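Preparación de la mesa auxiliar y manejo de la vajilla en espacios compartidos

Hojas de orientación doméstica - Serie Cocina y comedor

La presente hoja reúne las recomendaciones del área de Economía Doméstica del Centro Norwood para el uso de mesas pequeñas en las que se sirve, se come y se preparan alimentos sencillos. Está dirigida a las personas que comparten vivienda, a los participantes de los talleres y a quienes disponen de una sola superficie para varias tareas. Sustituye a la hoja publicada en abril.

Antes de colocar la vajilla

Retire de la mesa los papeles, llaves, cargadores y bolsas. Pase un paño húmedo con unas gotas de jabón neutro, aclare con un segundo paño y seque. En los tableros claros y moteados las migas y las salpicaduras secas se confunden con el dibujo; conviene pasar la palma de la mano por toda la superficie y repetir la limpieza donde se note aspereza.

Compruebe que la mesa no cojea. Un disco de fieltro bajo la pata corta suele bastar, y debe revisarse cada 2 meses. El cartón doblado absorbe el agua de fregar y termina por deshacerse.

Platos, cuencos y vasos

Coloque los platos llanos a dos dedos del borde. Los cuencos pequeños, que se vuelcan con facilidad, se situarán donde no pase el antebrazo de quien sirve. Los vasos se toman siempre por el tercio inferior y se dejan en último lugar, cuando los alimentos están ya sobre la mesa.

En una mesa cuadrada de tamaño reducido no deben reunirse más de 4 piezas grandes a la vez. Las fuentes, la jarra y el pan pueden esperar en una balda próxima o en un carrito. Si la vivienda cuenta con una estantería de compartimentos, se recomienda reservar los huecos de media altura para la vajilla de diario y destinar los inferiores a manteles y paños.

Cuando se laven piezas de vidrio, utilice agua templada y evite los cambios bruscos de temperatura. Déjelas escurrir boca abajo sobre una rejilla 10 minutos y termine con un paño de lino que no suelte pelusa.

Hortalizas enteras sobre la mesa

Las hortalizas que vayan a prepararse fuera de la encimera se llevan a la mesa en un plato, nunca directamente sobre el tablero. El plato recoge la humedad y los restos de tierra, e impide que las piezas alargadas rueden.
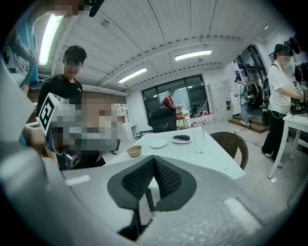 Shoaib Abbasi

La berenjena tumbada sobre un plato blanco ocupa poco sitio y deja libres el otro plato y el cuenco. El vaso, en cambio, queda pegado al plato de la hortaliza; en el uso diario es preferible separarlo un palmo - sobre todo si varias personas se reúnen junto a la mesa - y acercarlo únicamente al servir la bebida.

Elija berenjenas de piel tersa y pedúnculo verde. Se conservan en un lugar fresco, sin lavar, y se cortan en el momento de cocinarlas, con cuchillo liso y sobre tabla. La tabla se apoya en un paño humedecido para que no se desplace.

Asientos

Las sillas de mimbre trenzado se limpian con cepillo suave, siguiendo el sentido de las fibras. No deben arrastrarse ni secarse junto a un radiador. Las sillas de oficina con ruedas pueden servir de asiento adicional, aunque conviene mantenerlas apartadas mientras se transportan platos o líquidos. Revise las ruedas con regularidad y retire los hilos y cabellos enredados en los ejes.

Recogida

Retire primero los vasos, después los cuencos y por último los platos, apilados por tamaños. Los restos de comida se vierten en el cubo de orgánicos antes de llevar la vajilla al fregadero. Una vez despejado el tablero, repita la limpieza inicial y devuelva las sillas a su lugar.

Las consultas sobre esta hoja pueden dirigirse a Amna Lashari, coordinación de Economía Doméstica, Centro Norwood, despacho 4.

Última revisión: 19 de septiembre de 2026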